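Plotden Insect House, Model 400
Solitary Bee and Beneficial Insect Shelter
Supplied by Ukus Habitat Supply

Overview

The Plotden Insect House is a nesting shelter for solitary bees and other small cavity-nesting insects. It is intended for schools, nature centers, parks departments and private gardens. Solitary bees do not form hives. Each female prepares her own nest, stocks it with pollen and seals the entrance, and the young develop inside until they are ready to emerge.

The shelter is delivered assembled and is suitable for mounting on a wall, fence or post. Nesting trays slide out from the front for inspection and cleaning.

Specifications

Item number: 868
Body: untreated cedar
Height: 400 mm
Nesting trays: three, removable
Roof: sloped, with front overhang
Mounting: steel back plate, screws included
Finish: none; the wood will turn gray outdoors

Placement

The shelter should face southeast or south, in a position that receives morning sun. It must be fixed firmly, as a nest that swings in the wind is seldom used. Chest height is suitable for most sites. The entrance should be kept clear of branches and climbing plants.

Flowering plants should be available nearby from early spring until fall. A patch of bare, damp soil is also of value, as mason bees use mud to close their nests. Insecticides should not be applied in the same part of the garden.

Seasonal Care

Occupied trays should not be moved while nesting is in progress. By August most spring species have finished, and the trays may be taken out and stored in an unheated shed or garage, protected from mice and birds. Trays should be returned to the shelter before the first warm days of spring.

Empty trays are to be brushed out each year and washed in plain water. They must be completely dry before they are put back. Any tray showing mold or splitting should be replaced.

Classroom Use

Ukus offers the shelter to schools together with the Fleler Viewing Tray, a separate item with a clear cover through which the nest cells may be observed. The cover should be exposed to light for short periods only.

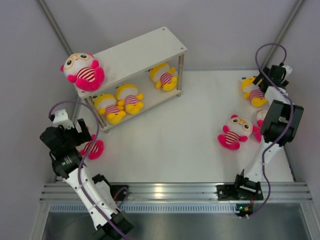 Viewing trays brought indoors should be kept in a cool room and returned outside on the same day. They must remain level, since developing larvae may be harmed if they fall from their food supply. A small two-tier shelf like the white one on the tabletop, with its metal legs, gives each tray a flat surface, and the lower board may be used for hand lenses and record sheets. Pupils should be asked not to tap or tilt the trays.

Ordering and Delivery

The shelter is sold singly or in school packs of 3. Orders are normally shipped within around five working days. Replacement trays, back plates and viewing covers are stocked separately and may be ordered by item number.

Customers ordering for several sites may request the Ó Briain Planting List, a printed guide to flowering plants arranged by month of bloom. It is included with school packs without charge.

Returns

Unused shelters may be returned in their original packaging. Trays that have been placed outdoors cannot be accepted.

Page last revised 22/03/2026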